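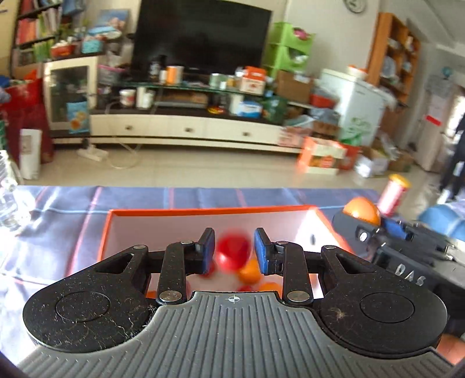

Is the Gorutberg orchard open day worth going to if you don't know the first thing about growing fruit?
I'd go again tomorrow, and I can barely keep a pot of mint alive. Most people there seemed to be locals out for a walk and a slice of cake, and the growers were happy to start from scratch with anyone who asked.

We took the early bus out from Ultden and got off at the bottom of the lane, which is steeper than the leaflet lets on (wear proper shoes, it had rained in the night and the verge was all mud). Entry was free. The guided walks left from the yard at 9 and 11, and we just made the first one.

The walk goes up through the old terraces, where the stone walls are being rebuilt one stretch at a time. There are 868 trees on the south slope, our guide told us, and every one of them has a little tin tag with a number and a planting year. I had no idea so much of the work was about water! The channels come down from a spring above the top wall and each row gets its turn, opened and shut by hand with a slate. We were allowed to lift one and watch the water come nosing along through the dry leaves, and I could happily have stood there all morning.

Then came the grafting shed, my favourite part. A woman with the smallest, sharpest knife I've ever seen joined a bud to a rootstock while chatting away to us over her shoulder, bound it up with tape and picked up the next one. They do 700 in a good year. She let the children have a go on willow twigs, and a few of the grown-ups too, me included. Mine fell apart. 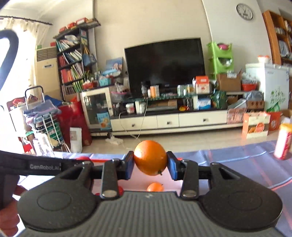

Lunch was in the long barn: bean soup, bread, and a marmalade tart from the Rimero bakery that had sold out by the time I went back for seconds. The tasting table was at the far end, with slices set out from sharp to sweet. I liked the sharp end best, especially a knobbly old variety they call Mokgethi, all peel and perfume, with a bitterness that hangs about for ages afterwards. You can't buy it in the shops as the skin marks too easily.

The afternoon talk on pests was a bit long and the barn was very warm, so we slipped out and looked at the beehives instead, from behind the rope. The last bus back goes at 5 and it fills up, so get to the stop early. Cash only at the cake stall, and dogs are fine in the yard but not on the terraces. I came home with a jar of marmalade and 2 young trees on order, to be collected on a Tuesday once they're big enough to move.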